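Community choir seeks tenors and basses – come and sing with us!

Flurnen Voices is looking for 2 tenors and 2 basses for our July program, a big, warm mix of folk songs and new Canadian work. No audition, just a friendly chat with our director, Venkatesh Rodrigues!

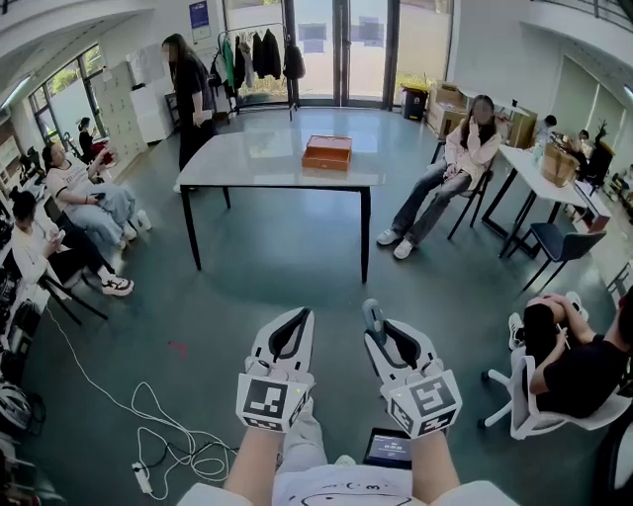

The white table, with a lidded box on top.

Rehearsals start at 7 p.m. at Kamath Hall and run for two hours, with tea at the break.
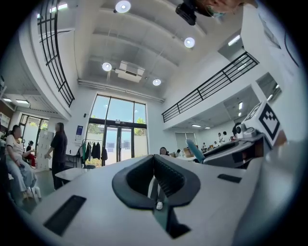

You don't need to read music – we share practice tracks for every part, and our altos are very generous with help. Keen? Leave your name with Gangadharan Amin at the hall desk.

4 comments
2 shares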